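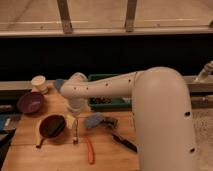

Cup and purple bowl on a light wooden tabletop.

Lending kitchenware from a community room: what records and conditions are required?

Posted by Renata Sikora, Thu 27 October
785 views
4 comments

Our residents' association in Trarimstead has the use of a community room with a small kitchen attached. Over several years the kitchen has accumulated a considerable quantity of crockery, saucepans, serving dishes and baking trays, most of it donated. The association has resolved to make these items available for members to borrow for use at home, for family gatherings and similar occasions.

I have been asked to draft the conditions of loan and would appreciate guidance from any organisation that operates a comparable scheme. In particular:

Should a deposit be taken for ordinary household items, or only for larger sets?

Is it advisable to record every item individually, or is it sufficient to record the contents of a box?

What is a reasonable loan period? Our members have proposed one week, although some functions fall at the end of a long weekend and the room is closed on the following day.

How should breakages be handled where the item was donated and has no clear replacement value?

The association holds no stock of electrical appliances for loan and does not intend to acquire any at this stage.

Share 12

Florkton Neighbourhood Centre

Our centre has operated a kitchenware loan service for members for some years, and the following reflects our present practice. It should be adapted to local circumstances.

Deposits. We do not take a deposit for individual items. A refundable deposit of $61 applies to the large catering set, which is stored in four lidded tubs and comprises dinner plates, side plates, bowls and cutlery. The figure was set when the set was purchased and has not been reviewed. The deposit is receipted at collection and returned once the tubs have been checked.

Records. Individual recording was attempted at the outset and proved unworkable for crockery. Our register at one time listed 820 separate entries, a good many of which were teaspoons. We now record crockery and cutlery by the tub, with a contents card fixed inside the lid. Saucepans, casserole dishes and cake tins are still recorded singly and carry a number in enamel paint on the base. Adhesive labels do not survive the dishwasher.

Loan period. Seven days, extended to the next opening day where the due date falls on a closure. We recommend writing the actual return date on the borrower's slip. Borrowers calculate it differently when left to do so themselves, and the discussion at the counter can be lengthy.

Breakages. Donated items are written off and the borrower is not charged. For purchased items we ask for the cost of a plain equivalent. The borrower may instead supply a replacement of similar size, and matching patterns are not insisted upon. Chipped items should be withdrawn promptly, including those that members are fond of.

Condition on return. The conditions of loan should state that items are to be returned washed and completely dry. Ours were amended in February to add the words "completely dry" after a number of cake tins were found to have rusted in storage. Baking trays should be stored on edge with paper between them if space permits.

It would also be prudent to confirm with your insurer whether items used away from the premises fall within the existing policy. Ours required a short letter and made no change to the premium.

Was this helpful? 37 found this helpful

Javier

Take a deposit on everything. People look after things when there is money on them.

Was this helpful? 2 found this helpful

Grustine Hall Association

We concur with the advice from Florkton in most respects, with one reservation. Our borrowers are permitted to take part of the catering set, as few of them have any use for the whole of it. Each tub therefore has its own slip, and the tubs are coloured differently so that the slip can simply state "green" or "grey". This has reduced the number of incomplete returns.

On the question of individual items, a shelf list by category has been adequate for our purposes. It is checked twice a year against the shelves and corrected in pencil.

With regard to Javier's suggestion, a general deposit was trialled at our hall and discontinued. Members were reluctant to leave money for the sake of a mixing bowl, and the cash float required more administration than the loans did.

I would add that a limit on donations should be adopted at the same time as the conditions of loan. We accept plain crockery in sets of six or more and decline single mugs in all cases.

Was this helpful? 19 found this helpful

Renata Sikora

Thank you to all who responded. The draft will provide for a deposit on the catering set only, with crockery recorded by the box. I will raise the insurance query before the conditions are put to members.

400 shares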